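The **printed plastic food bag** is a light, flexible package made from thin film, decorated on the outside and usually discarded within minutes of being admired. It is sold full, opened badly, and kept in a kitchen drawer with others of its kind until the drawer no longer shuts.

## Construction

Most bags of this sort begin as a flat roll of film, which is printed, folded into a tube and sealed along the back and at one end. After filling, the other end is sealed too, with a firmness that suggests the contents are not meant to be reached. Film may be clear, opaque or translucent. Translucent white is a common compromise, letting in enough light to hint at the contents without committing the maker to a view of them.

Creasing is permanent for most practical purposes. A bag that has been crumpled once can be smoothed with the side of the hand, and will then look like a bag that has been crumpled and smoothed.

## Printing

Ink is laid down one colour at a time, and every colour adds to the cost. Two are often thought sufficient. Red and green are a popular pair, having the advantage of showing up from the far end of a supermarket aisle. Large flat areas tend to be placed low on the bag, with emblems and lettering higher up, an arrangement that holds until somebody folds it.
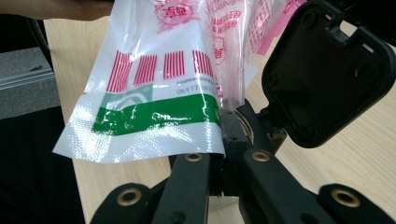 *Crumpled translucent white bag with red and green printing, including red Chinese characters and four blocks of vertical red stripes.*

Small type is a separate matter. Batch and product codes are generally set in a size chosen for people who already know what they say. On translucent film the lettering may also be met from behind, in which case it reads backwards and is about as informative as before.

## Reuse

Household reuse is widespread and mostly theoretical. At the Nollton market in Canada, the grocer Wieser ran a bag return bin one September, offering a small discount for every 40 clean bags. The bin filled quickly – chiefly with bags that were not clean. A later version of the scheme limited each household to two returns and attracted fewer complaints, along with fewer bags.

## Disposal

Soft plastics are refused by many kerbside collections, as they wrap themselves around sorting machinery. Where drop-off points exist, bags should be empty and dry. Paper labels are best peeled off first, a task that takes longer than eating whatever was inside.

## See also

- Carrier bag
- Heat sealing
- Twist tie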